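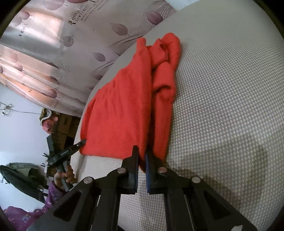

Why were people doing the folding, one of the Van Beek visitors wanted to know, when the invitation had said robots? It was asked in the first few minutes of the open day and it came up again at lunch, and I would rather the fund heard it from us than from them.

Progress report to the Plorent fund, second period
Garment handling project, with Nostico and Van Beek
February 10, 2020

Open day at Nostico

The demonstration was in two parts. In the first, a person with a black gripper in each hand worked on knitwear laid out on a bed. The red knit was the hardest thing tried, with thick folds bunching up beside the flat part, and it is a fair stand-in for what Van Beek's customers send in. Nostico's case is that recordings of this kind of work can be used to train the Pistomix arm, and that they are cheaper to gather than recordings made with the arm itself. The second half of that I accept. The first half is what we are paying to find out, and the open day did little to settle it.

The second part was the arm. It was given tea towels. It managed most of them, slowly, and was stopped twice by hand when it caught the table cover. No knitwear was put in front of it. I asked whether it could be and was told that the trained version for knitwear would be ready "in the next period", the same words we were given in November.

Recordings

Nostico reports 307 usable recordings against the 50 we asked for by this stage. That looks generous until you read the sheet. Only 33 are of knitted garments, and the rest are towels and pillowcases, where we had no gap to fill. "Usable" is also their own word. The sheet has no column for garments that had to be shaken out and started again, and I have asked for one. They agreed, though without much warmth.

What went well

The hand tools are better than the first pair. The grip on thin cloth has improved and the people using them complained less about their wrists. Some of the recordings were made in ordinary bedrooms, with curtains and boxes and clothes hanging about, and I think this was the right decision. A bare bench would have told us very little about homes.

Van Beek

They remain in the project. They have asked to see one knitted garment folded by the arm, start to finish, before lending any more stock. I can't call that unreasonable.

Spending

Within budget for the period. The travel line is slightly over because the open day was moved at short notice. We have held back the second equipment payment to Nostico until the knitwear recordings reach the agreed number.

Next period

1. Revised recording sheet from Nostico, with restarts shown.
2. No more towels to be charged to the grant.
3. A closed test of the Pistomix arm on knitwear, with Van Beek in the room and garments of their choosing.

We have asked Nostico for a date for the third item and are waiting for a reply.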